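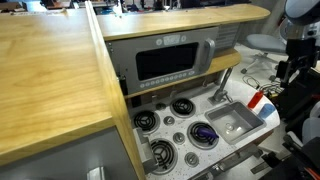 The Kitchen

The arm stopped at the sink on the thirteenth run of the afternoon and would not come back.

Evangelia Spanos had her hand on the stop button before she knew whether she needed it. She didn't press it. The arm was still, the log was still writing, and the fault light on the cabinet was off, which meant that as far as the machine was concerned nothing had happened.

"It's thinking," said Liis Petrauskas from the other desk.

"It doesn't think at the sink. It thinks at the microwave."

Liis came over with her tea and they both looked at it. The job was simple enough. Pick up the purple toy, carry it to the tray, let go, go home. Hindier had paid for the toy kitchen because a real one cost too much to break, and for three weeks the arm had been taking things off burners and putting them on trays while the two of them wrote down what it did.

"Leave it a minute," Liis said.

They left it a minute. Then the elbow dropped.

It wasn't a big movement. The upper joint let go, the forearm swung down and left, and the wrist hit the edge of the counter hard enough to shove the whole unit against the wall. The red bottle went over. The arm pushed, found something solid, and pushed again. Evangelia pressed the button. The brakes clacked and it held there, leaning on the sink like a person feeling ill.

"Brake slip," said Liis.

"Then why did it push?"

Liis didn't answer. She put her tea down on the floor, well away from the cables, and went to pull the log.

They were supposed to ring Paiva for anything involving contact. Paiva was the safety desk, two people in another building with a shared telephone, and a call to Paiva meant a red tag on the cabinet and a form. The visit from Vasent was the next morning. Evangelia looked at the telephone and then at the clock.

"If it's the brake, we swap the brake," Liis said. "There's a spare. It takes an hour."

"And if it isn't?"

"Then we've got a new brake."

The log was dull reading. The elbow had reported its angle every few milliseconds, and the angle was right, and right, and right, up to the moment it fell. Then for 55 lines it went on being right. According to the elbow, the elbow had not moved. The shoulder and wrist had felt the load and tried to lift it, which was the push. They had been trying to hold up an arm that was already down.

Evangelia read it twice and turned the screen round.

"It's the encoder," she said. "It froze. The controller took the last good number and kept using it."

"There's a check for that."

"There was." She opened the settings and scrolled. The check was there, with its box unticked, and beside it a note in Liis's initials, dated March. Nuisance stops. Off for now.

Liis read it over her shoulder. For a while there was only the fan in the cabinet.

"It kept tripping," Liis said. "Every time we ran it slowly. Bruvico said it was the cable and they'd send one, and they never did, and I forgot."

"I saw the note in April," Evangelia said. "I thought you'd got a reason."

She had been standing at the counter that morning, wiping the sink with her sleeve, with her head where the forearm had come down. The power had been on. She didn't mention it. Liis had been there and could work it out for herself, and by the look of her she was doing that.

"Tick it," Liis said.

Evangelia ticked it. Then she went and got the red tag out of the drawer, wrote the time on it and hung it from the cabinet handle. Liis picked up the telephone and dialled Paiva. It rang for a long time.

"Hello," she said at last. "No, no one's hurt. I need to report a contact. And something I switched off." She listened. "Yes, me. Petrauskas. P, E, T."

Evangelia stood the bottle up again, thought better of it, and laid it back where it had fallen, for the form. Then she wrote to Vasent and told them not to come.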